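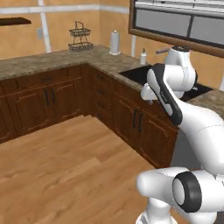 Dark sink in an L-shaped kitchen counter

White film on a dark composite sink

Posted 10/4/22 by katcombe_kitchen
715 views

We moved into a house in Nakwood in August and it came with a dark composite sink. The previous owners left no paperwork for it. There is a chalky gray film over the whole bottom and up the sides to the height the dishwater reaches. Dish soap does nothing. I tried a paste of baking soda and it looked clean until it dried, then the film was back. The water report for our side of town gives hardness as 260 parts per million. Is this mineral buildup or is the finish worn out? A replacement, with the counter recut to fit, was quoted at $3,498, so I would like to save this one.

flanwoodfixer
14 people found this helpful

At 260 it is almost certainly scale. Composite doesn't have a thin finish that wears through like enamel does, and the color normally goes all the way down.

Mix equal parts white vinegar and warm water. Lay paper towels over the bottom and sides, soak them with the mix and leave them for half an hour. Lift them off, scrub in circles with a non-scratch pad, rinse well and dry with a towel. You may have to do it three or four times if the film has been building for years. Keep the vinegar off the counter if it is marble or limestone — it will etch. Don't mix it with bleach or use it right after a bleach cleaner.

Once it is clean, dry the sink every night. That matters more than the product you use. Check the maker's care sheet too if you can find a name stamped on the underside.

meesuk55
2 people found this helpful

Mineral oil. Wipe it on, wait a few minutes, buff it off. Mine looks black again every time.

rinse_and_repeat
5 people found this helpful

Oil only hides scale, and it traps more under it. Fine as a last step on a clean sink, but get the film off first. I also had a slow drip from the faucet that kept making a white ring in one spot. A new cartridge fixed that.

Comments (3) | Share

Contact us | Back to top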